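The Contents of Box 439

By Wyn Price

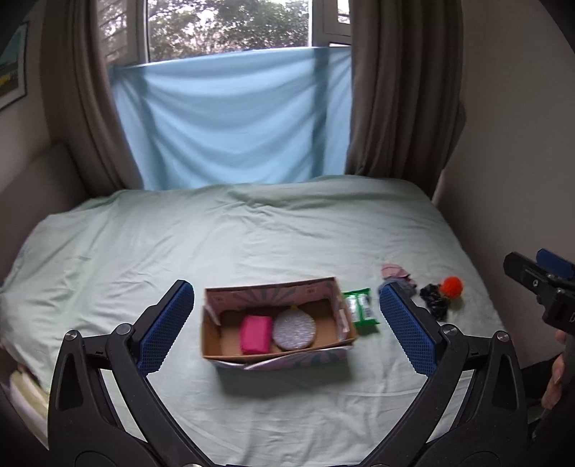

What goes into a keepsake box first?

Flat and rigid items go in first, against the base, and soft items go in afterward to fill the gaps.

Kavitha Annamalai had written that sentence herself, for the Tollik packing guide, third edition, page 2. She read it aloud in her daughter's bedroom because her daughter had asked and because it was the current procedure.

"That's for storage units," Mina said. "This is a shoebox."

"The principle holds at any volume."

The move was set for March. Tollik had given its own employee the staff rate and a block of printed labels starting at 439. The kitchen had been surveyed, and so had the hall closet. The bedroom was rated low complexity, which in the guide meant soft goods, no glass, and an owner able to make decisions. Kavitha had assigned the rating before speaking to the owner.

The shoebox was shallow, plain brown inside, patterned in pink and lilac outside, with a flap that folded down at the front. Mina had placed two things in it so far. One was a bright pink block. The other was a round, silver, glittery disc with a small gold loop at the top.

"Category?" Kavitha said.

"For the silver one?"

"For each."

Mina considered. "The silver one is from Grandpa's. The pink one is from when I was sick."

The form had the following categories: paper, textile, toy, ornament, electronic, other. Kavitha wrote ornament for the first. For the second she wrote other, and left the remarks column blank, then went back and put "illness, age six." The remarks column was meant for damage.

They proceeded to the duvet, where the unsorted goods were. Mina had smoothed the mint green cover for this purpose and it had wrinkled again under her knees. The orange pom-pom was larger than it needed to be for its weight. Kavitha pressed it flat in her palm, released it, and watched it return to its former shape.

"Compressible," she said. "It can go last."

"It can't go in at all. It goes on my bag."

"Then it travels with the passenger."

"Yes."

She wrote passenger. The navy scrunchie was also passenger. The pink cloth was disputed. Mina held that it was a blanket, for a bear that no longer existed. Kavitha held that it was a cloth. Under the guide, an item was described by what it was at the time of packing, and past use was not recorded. She had argued for that clause against Aravind Lobo from the Ninudik depot, who wanted owners to describe items in their own words. She had told him that 2390 units of owners' own words could not be searched.

She wrote blanket (bear).

The next matter was fill. A box that is not full can be crushed from above, and a box that is too full opens along the lid. This one had space on the right side. Kavitha proposed the cloth, folded twice. Mina proposed leaving the space.

"For what?"

"For stuff from the new house."

"The new house will have its own boxes."

"But then they won't be together."

Kavitha checked the guide, although she knew what was in it. It had 251 numbered clauses. Clause 88 dealt with voids and required that they be filled. Nothing in it dealt with voids that had been reserved. She turned the form over and drew the box in plan, to no particular scale, with a rectangle on the left, a circle beside it, and a line down the right side. To the right of the line she wrote "held."

"Does that mean it's allowed?" Mina said.

"It means nothing is to be placed on top of it."

She peeled the label and applied it to the side of the box, parallel to the edge, clear of the flap. Mina moved it a little to the left so that it didn't cover the stripes. Kavitha initialed the change.

"What's left?" she said.

"The window sill," Mina said, "and everything under the bed."

Kavitha crossed out low complexity and took a second form from the folder.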